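Subject: Re: [clellport-reno] Black benchtops, worth the bother?

Hi all,

On whether to go dark or light for the kitchen benches, quoted below:

> We are down to two samples for the Wakier Street unit. One is plain
> white and the other is black with white marbling. The installer says
> the black one shows every crumb and fingerprint. My sister has had
> one for years and says she doesn't notice. Has anyone on the list
> lived with one? Also, did you pay extra for the sealed edge, and is
> 100 mm enough for the upstand behind the stove?

We have had black in the kitchen for a bit over two years, and I'd put it in again. The installer is right that it shows flour, sugar and toast crumbs. It also shows water spots if you leave them to dry, and our water in Clellport is hard, so there are plenty. On the other hand tea, beetroot and curry don't show at all, and those were what ruined the cream bench in our last place.

The pattern matters more than the colour. A plain black sheet would have driven me mad. With heavy veining, the marks get lost in it, at least until the afternoon sun comes in low. If you can, ask to see a full sheet before you sign. The sample squares are 50 mm across and you can't judge the veins from that. Ours looked nearly solid black on the square.

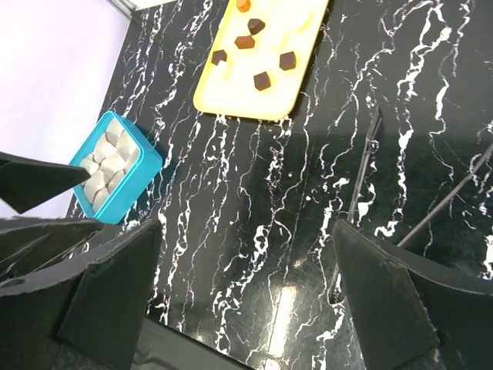

Black with white veining, yellow tray at the top.

On cleaning, I use a damp microfibre cloth and then a dry one. The spray they sold us left streaks and I stopped using it. A drop of dish soap in warm water does the same job. Don't use cream cleanser or the green side of the sponge. I have one dull patch beside the sink from the sponge and it has not come back.

Light is the other thing to sort out early. We had a single fitting in the middle of the ceiling and it reflected straight up off the bench into your eyes. We ended up changing to strip lights under the cupboards, with a frosted cover. If your electrician hasn't finished, get the wiring for those put in now even if you don't buy the lights until later.

Cost: we paid $3,237 for the benches, supplied and fitted, including the cut-out for the sink but not the tap hole, which was charged separately. Hamier quoted us first and were dearer. Sikder did the job. They were a week behind but the joins are tidy and they came back to redo the silicone without an argument.

Yes to the sealed edge. Ours is sealed at the front and around the sink but not at the end next to the fridge, and that end is the only place that has given us any trouble. Get it done all the way round.

For the upstand, 100 mm is fine along the sink wall. Behind the stove I'd go higher, or tile it. We went with 100 mm right through and the paint above it is already marked with fat. We'll be tiling that section in the winter.

I still have a large offcut in the garage if you want to borrow it and try it under your own lights. Reply off list and I'll leave it on the porch.

Cheers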